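## Mivent two-finger gripper kit

The Mivent is a parallel gripper with a camera built in at the wrist, sold as a kit for benchtop arms. It is made for picking mixed household objects, including soft ones, and for recording those picks from the gripper's point of view. Bruserora supplies it assembled and calibrated. You bolt it to the arm, run one cable back to the controller and install the Juruveo software.

Soft objects are the hard part of most tabletop work. A plush toy changes shape as the fingers close, so a fixed closing width that suits a block will miss a toy or crush it. The Mivent closes on force instead, and the limit can be set per object or left on the default — most users leave it alone.

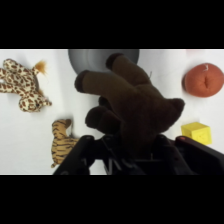
Plush toys and rigid items can share a table without a change of fingers. The closing limit is read from the task file, so a run can go from a stuffed animal to a toy block and back with no one touching the arm. Dishes and bowls are best gripped at the rim, with the wrist tilted. Flat items such as cards and cloths need the optional Calimlim fingertips, sold separately.

### What's in the box

- Gripper body with both fingers fitted
- Wrist camera, mounted and focused
- Adapter plate and 7 bolts (one spare)
- Combined power and data cable
- Juruveo licence for one workstation

### Service and price

Finger pads are rated for 3,000 grasps. Juruveo keeps the tally and shows a notice when a change is due. Swapping a pair takes a few minutes with the arm parked and the power off. Recalibrate the closing force afterwards from the Tools menu.

The kit costs £1,368, or £781 without the camera. The camera can't be added later, as the housing is different.

Kenneth Mercado handles orders and returns. Questions about mounting and arm compatibility go to Miklós Bodnár, who will want the make of your arm and the bolt pattern on its flange. Kits ordered now ship in June.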